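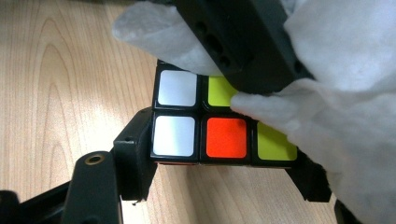
Emska Puzzle Club - minutes of the January meeting

Date: Jan 11, 2026
Taking notes: me (Johanna Prantl)
In the chair: Tayla Tuhiwai
Apologies: the whole Bennani family, all down with colds

1. Last meeting's minutes

Read out, agreed, one correction. I'd written in November that Tayla's best solve was two minutes, when it was 1:12, and she has asked me very nicely to put it right. Sorry Tayla! Consider it put right.

2. Money

We have £112 in the tin and the hall is paid up until Easter. Subs stay where they are. Fekby (the toy shop by the bridge) will still give members a bit off if you mention the club at the till, so please do mention it, a few of you have been paying full price.

3. The cubes

This took up most of the first half. Between us we've got a box of cubes in all sorts of states, and three of the older ones now catch so badly on the top layer that beginners think they're doing it wrong. Tayla wants to take them apart, clean the insides and put them back with a drop of silicone oil. I said fine as long as it's done over a tray, as we all remember the business with the missing corner piece.

We also talked about stickers against coloured plastic. I like the stickered ones with the black bodies, they're what I learned on and the colours are easy to tell apart even when the cube's in a proper muddle. The other side of the argument is that stickers lift at the corners once enough thumbs have been at them. We went round on this for ages and agreed to keep both kinds in the box. Anyone who finds a sticker coming loose, please put the cube in the "mend" bag and don't pick at it.

Action: Tayla to oil the three stiff ones. Johanna to buy a spare set of stickers.

4. Tables

Everyone prefers the pale wooden ones. A scrambled cube shows up nicely against them and they're a good height for working with your arms resting on the edge. Wipes are to live on the table during a session and go back in the cupboard afterwards with the lid pressed down properly - the last packet dried out completely and that was a waste. 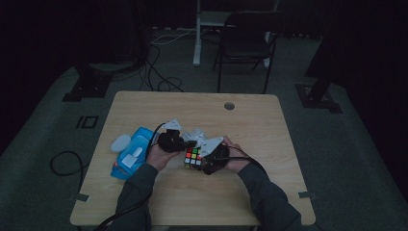

Item 4: cube in the grippers, wipes on the left.

5. Beginners' sheet

The Zolov sheet we've been handing out is too hard. It jumps from the white cross straight to the middle layer and leaves out the white corners altogether, so people get stuck and go off for a biscuit. I've had a go at a new one, two sides, bigger writing, with every move drawn as an arrow. Tayla read it through on the spot and found a mistake in step four (my arrow goes the wrong way round, oh dear). I'll fix that and bring copies next time.

6. Spring get-together

We'd like to do a friendly afternoon with the Fekby lot. No prizes, just tea and a few timed rounds, with one round for people who've never finished a cube. There's room for around 29 people if we push the tables back against the wall. Tayla to ask about the hall, me to ask about the urn.

7. Anything else

Could whoever borrowed the club timer please bring it back? It's the one with the cracked corner. Also, I have a grey scarf here that was left on the hooks.

Tayla closed the meeting and we had an hour of solving afterwards. Next meeting same place, usual time, and it's my turn to bring milk.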